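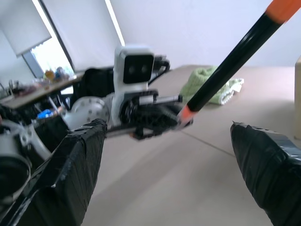 Two-arm table station — planning your purchase

Ferreira supplies the two-arm station complete: both arms, two grippers, wrist cameras, cables and the control software. You provide the table, the power and a person who has patience. We write this page for small workshops and teaching rooms which buy such equipment for the first time.

What to budget besides the station

Finger covers and tape. Please treat fingers as a consumable, like sandpaper. The Codwood set contains 30 pairs and can be ordered alone.

Practice objects. Markers, towels and boxes with small latches are enough for the first months. It is not necessary to buy special test pieces from us.

Table. The top should be at least 122 cm wide, so that both arms can reach the middle without touching each other. A join in the top does no harm if it is level.

Training. One day at our Farkcombe workshop costs 500 pounds for two persons. Wiesława Tokarz leads it, in English or Polish.

Yearly service. We recommend it after each 3,000 hours of work, or in April if you follow the school calendar. Cables at the wrist are checked first — they bend more than any other part.
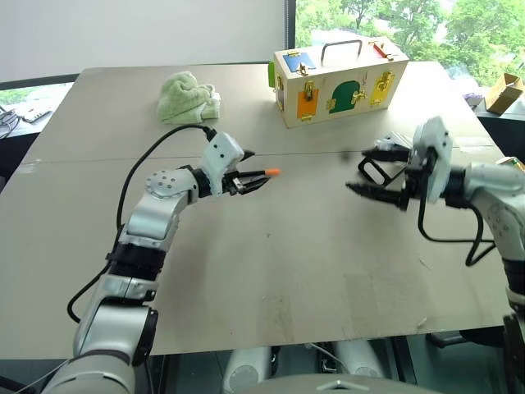 Both arms over the table, a black stick with an orange tip in the left gripper, latch box at the back.

Delivery and questions

Delivery to Ritdale and nearby is included in the price. For other places, please ask Noreen Memon for a written quotation, and tell her the width of your door and if there is a lift. Prices on this page are valid from January 23, 2023 and do not include VAT.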